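Shoes, shoes and more shoes - a thank you from the sorting room

When we put the notice up in the library window asking for outgrown and hardly worn shoes, I think we all pictured a few carrier bags by the door and perhaps an afternoon's work. Well! By the time the Grallotow Shoe Swap closed its doors we had taken in 255 pairs, and my kitchen table at home (which was only ever meant to be the overflow) had disappeared altogether. Thank you, every one of you, for clearing out your cupboards and porches so thoroughly.

For those who haven't been before, the swap works very simply. You bring in what your household no longer wears, you take away what fits, and if you have nothing to bring you are every bit as welcome. Whatever is left over is boxed up by size and goes on to the family centre at Pasa, where they are always short of school shoes and trainers in the larger children's sizes. We also sold tea and a great deal of lemon cake, and the takings will pay for laces, insoles and the hall heating when we do it again in the autumn.

A word about the sorting, as several of you asked how you could help. Everything comes out of its bag and gets paired first, then we look at the soles, then feel inside for anything sharp or worn through at the heel. Wellingtons go in one corner and smart shoes in another. Trainers take the longest, as there are always far more of them than anything else, and the sizes are so often rubbed off the tongue that we end up holding one against another and making our best guess. If you could pencil the size on a scrap of paper and tuck it inside before you bring them, you would save us a good hour, and our knees would be grateful too.

I was rather taken this year with how many knitted ones came in. When my two were small a trainer was a great stiff thing that needed a month of breaking in, and now they are as soft as a jumper. Freya Crabtree and I spent far too long admiring the patterns on them when we should have been tying laces - some are ribbed like a good winter sock, and some have little bobbles worked in, so you want to get your needles out and copy them. I have a soft spot for the dark ones with just a touch of white to brighten them up. 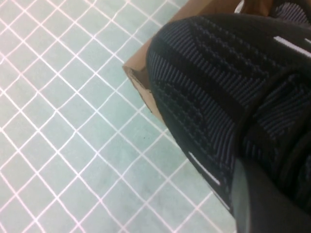 Sun-ja Sun writes that knitted uppers are lovely to wear but want a bit of care: she brushes the dried mud off first, goes over them with a soft cloth and cool soapy water, and stuffs them with newspaper well away from the radiator. She had ruined a pair in the tumble dryer, she added, and would not wish it on anyone.

We shall take her advice and put a bowl and some old cloths by the sink next time. We could also do with strong boxes, the sort with a proper lid if you have them, and elastic bands for keeping pairs together. Please leave them in the back porch at the hall, on the left as you go in, and not on the step where the rain gets at them.

Still looking for a home: one brown lace-up, left foot, size 3. If you have its partner, do ring.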